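Gander notebook, January
Red on wool felt, second round

Picking up from the rub results. The reds from the first round looked fine to the eye and failed on the white cloth. Dry rub was acceptable on every piece. Wet rub left a pink mark on all the heavy shades and a faint one on the medium. The navy and the green from the same batch of felt marked nothing, so I am leaving the felt alone for now and working on the bath and the rinse.

Working assumption: a good part of the color on the heavy shades is sitting on the surface and was never fixed. The wool is needled tight and the liquor moves through it slowly. If the dye strikes early, the outside fills up while the core stays pale. I cut one of the heavy pieces across with a razor blade and the section agrees with this. Full red at both faces, salmon in the middle.
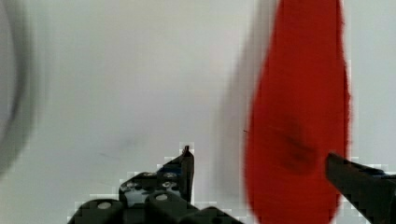
Red, soft-surfaced, close range.

Bath for this round: 200 g dry felt, 4 percent dye on weight of goods, Prondard acid red, same lot as before. Leveling agent at 2 percent, which is double the first round. Acid held back until the bath had been circulating with the dye in it for a while, then added in portions. The first time I put all of it in at the start. I suspect that was most of the problem.

Wet out the felt overnight. The first round had a short soak with a drop of detergent and the pieces still floated when they went in. After the overnight soak they sank on their own. Squeezed by hand, not spun. Spinning puts a crease in this weight of felt and the crease takes dye differently.

Heating was in the Ploleck bath. The display and the glass thermometer do not agree. With the display steady at 85 the thermometer reads 81, top and bottom of the vessel. The first round was run off the display, so every temperature on those pages is high. I have penciled a note in the margin there and have not corrected the numbers. From here on, temperatures in this book are from the glass unless marked otherwise.
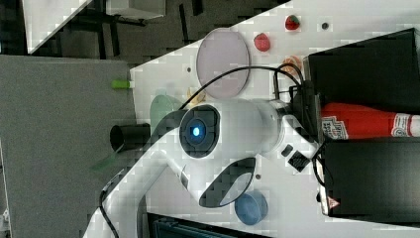

Held at 81 on the glass. Slow rise to get there, much slower than before. The bath was nearly clear at the end of the hold, with a weak orange tint left in it. The first round ended with a liquor that was still plainly red, and I poured that away without keeping any. Kept a jar this time, capped, on the shelf over the sink. If anyone needs the shelf, move it but do not empty it.

Let the pieces cool in the bath. This is slow and ties up the vessel for the rest of the day. Taking felt from hot liquor to cold tap water hardens it, and the first round had a boardy hand that I did not like. The new pieces are softer. Judged by hand only, no stiffness test done.

Rinse: warm, then warm with detergent, then cool until clear. The step that moved the most color was the detergent one. In the first round there was no detergent step at all, just running water until I got tired of it. I should have separated these two changes. As things stand, an improvement in wet rub could come from the bath or from the rinse and this round will not tell me which.

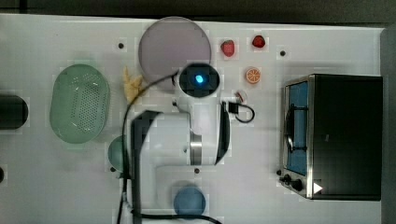
Drying flat on mesh, away from the radiator. One piece was left folded over the rail by mistake and has a line across it. Marked that one with a notch in the corner and will use it for sections.

Shade against the standard: slightly yellower and a touch lighter than the first round, going by the light box. Under the store lamp the difference mostly goes away. The people at Trindade judge everything by the window, so a piece should go to them before anybody fixes a tolerance. I expect them to ask for bluer. A small addition of the violet would do it, though the violet strikes faster than the red and may bring back the surface problem.

Section on the notched piece, cut damp: the core is still paler than the faces but the step is gone, and it now shades off gradually. Will cut another once it is fully dry.

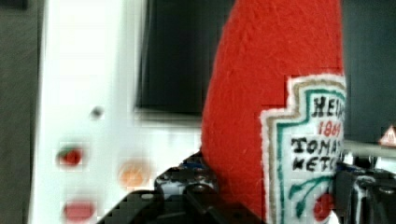
Wet rub, damp pieces, done early out of impatience: trace on the heavy shade, nothing visible on the medium. Do not quote this. The cloth was too wet and I was pressing by hand. Proper rub to follow on dry, conditioned pieces with the weighted arm.

To do
Repeat heavy shade with the new bath and the old rinse.
Repeat heavy shade with the old bath and the new rinse.
Check the Ploleck display against the glass at lower settings.
Order white rubbing cloth, down to the last packet.
Cut and label a set for Trindade, medium and heavy.
Look for the unused end of the first felt roll, needed for the repeats.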